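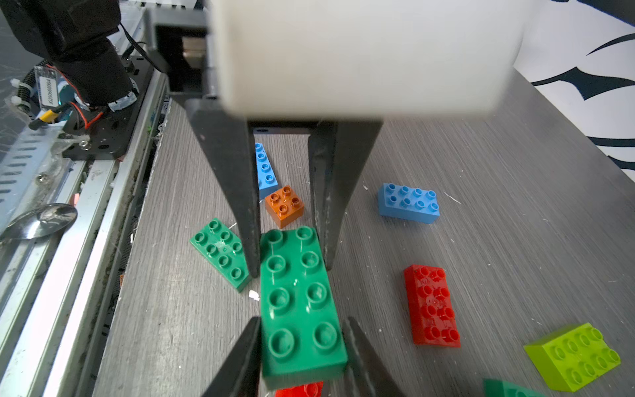 November, Werkbuch Brisard, Eintrag 80

Alternativ-Skin für die Figur Medrano (Kampfspiel, Arbeitstitel Nelosstead). Mesh unverändert, nur Texturen und Gürtel neu. Brustemblem war gespiegelt, UV-Insel gedreht. Aktuell 2,705 Dreiecke am Oberkörper laut Exportlog — Komma ist Tausendertrennung.

Test 14:20 Uhr: Gürtel clippt beim Tiefblock, Frame 2 bis 5. Gewichte an der Hüfte nachgezogen, danach sauber. Beim Wurf noch offen.

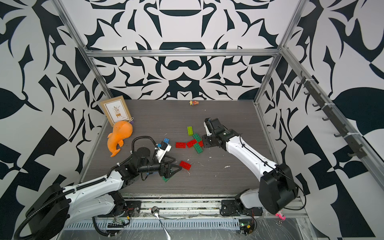

Arbeitsplatz mit zwei Armen, Wände schwarz-weiß gemustert.

Ladezeit der Auswahl mit neuem Skin: einige 579 ms, Streuung nicht erfasst. Kompression der Normal Map noch auf Standard. Wiederholung mit Build von Abbasi.
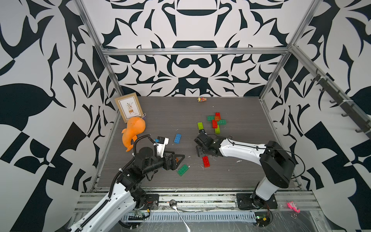

Mahsa Abbasi merkt an, der Gürtel solle vor dem Wurftest ein eigenes Kollisionsobjekt bekommen, sonst verfälsche die Hüfte das Ergebnis. Übernommen, Wurftest folgt mit dem nächsten Build.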